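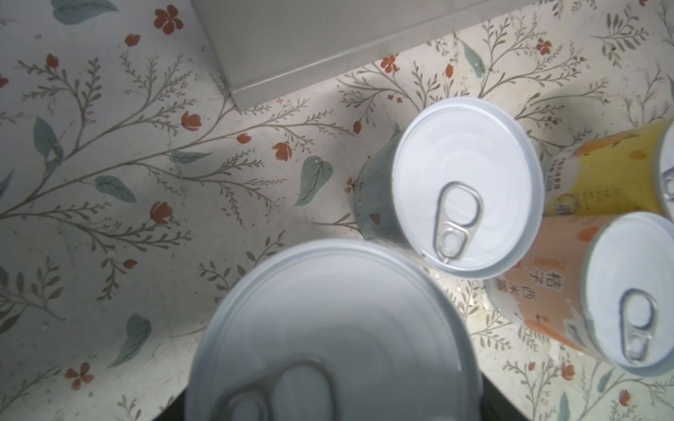

Cuatro latas de bebida sobre un mantel de flores.

Imprimir | Enviar por correo electrónico

¿Por qué los ríos y las montañas tienen nombre?

Por Hyun-seo Bae

Piensa en el lugar donde vives. Seguramente hay cerca un río, una colina, una playa o un bosque pequeño. Y seguramente ese sitio tiene un nombre. Puede ser un nombre largo o corto, bonito o un poco raro. Pero ¿quién lo puso? ¿Y cómo lo sabemos hoy?

Los nombres de los lugares se llaman topónimos. Es una palabra que viene del griego: "topos" quiere decir lugar y "ónoma" quiere decir nombre. Las personas que estudian los topónimos leen mapas viejos, pero también caminan mucho y hablan con la gente mayor.

Los nombres cuentan cosas

Muchos nombres antiguos son como una descripción muy corta. Si una fuente se llama Fuente Fría, ya sabes algo de su agua antes de probarla. Si un camino se llama Camino de los Lobos, es posible que hace tiempo pasaran lobos por allí, aunque ahora no quede ninguno. Un nombre puede guardar el recuerdo de un animal, de un árbol, de una familia o de un trabajo que ya no se hace.

Otros nombres sirven para avisar. Antes de existir los teléfonos y las señales, era muy útil que un paso peligroso se llamara Mal Paso. Un niño que cuidaba las cabras oía este nombre y tenía más cuidado.

También hay nombres que cuentan una historia. En muchos pueblos del mundo se dice que una montaña es una abuela, o que un río es un pariente de la familia. Para los pueblos maoríes de Nueva Zelanda, por ejemplo, es costumbre presentarse diciendo cuál es tu montaña y cuál es tu río, y después decir tu propio nombre. Así la otra persona entiende de dónde vienes y con quién estás unido.

El valle de Prulladmont

Yo no nací hablando español. Lo aprendí de mayor, cuando vine a vivir al valle de Prulladmont, y los nombres del valle fueron mis primeros maestros. Mi vecino Gil-soo Gil, que llegó muchos años antes que yo, me llevaba a pasear y me enseñaba las palabras: la Umbría, que es el lado de la montaña donde da poco el sol, y la Solana, que es el lado contrario. Cuando aprendí estas dos palabras ya no me perdí más en el monte. Bueno, una vez sí.

En el valle viven casi 4.000 personas. En la escuela hay un mapa grande, hecho a mano por los alumnos, con 163 nombres de lugares. De esos nombres, 59 no aparecían en ningún mapa impreso. Solamente los sabían las personas mayores, y algunos los sabía una sola familia.

Uno de ellos es el Charco de la Novia. Los alumnos preguntaron por qué se llama así y recibieron 2 respuestas distintas. Una señora contó que una novia cayó al agua con su vestido el día de su boda. Un pastor contó que allí crecían flores blancas en primavera y que por eso el charco parecía vestido de novia. Los alumnos escribieron las dos historias al lado del nombre.

¿Un lugar puede tener más de un nombre?

Sí, y es muy frecuente. En los sitios donde se hablan varias lenguas, la misma montaña puede tener un nombre en cada una. A veces llegaron personas de fuera, hicieron un mapa y escribieron un nombre nuevo, sin preguntar a los que ya vivían allí. El nombre antiguo siguió vivo en las casas, pero no en los papeles.

Hoy en varios países se están recuperando estos nombres. En los carteles de algunas carreteras puedes leer los dos, uno debajo del otro. Para una persona mayor que aprendió el nombre antiguo de su abuela, ver ese cartel puede ser una alegría muy grande.

¿Se puede perder un nombre?

También se puede perder. Si se seca una fuente y la gente deja de ir, poco a poco se deja de decir su nombre. Lo mismo pasa cuando en una familia ya no se habla la lengua de los abuelos. Con el nombre se pierde a veces una información útil: dónde había agua en verano, qué terreno se inunda o en qué ladera crecía una planta buena para la tos.

Para hacer en casa

Pregunta a una persona mayor cómo llamaba ella a los lugares donde jugaba de pequeña. Escribe los nombres tal como los dice, aunque no sepas bien la ortografía. Puedes dibujar después un mapa sencillo, con el río en azul y los caminos en marrón, y poner cada nombre en su sitio. Si alguien cuenta otra historia para el mismo nombre, apúntala también.

Palabras difíciles

Topónimo: nombre propio de un lugar.
Umbría: parte del monte donde casi siempre hay sombra.
Solana: parte del monte donde da mucho el sol.
Ladera: cada uno de los lados inclinados de una montaña.

Imprimir | Enviar por correo electrónico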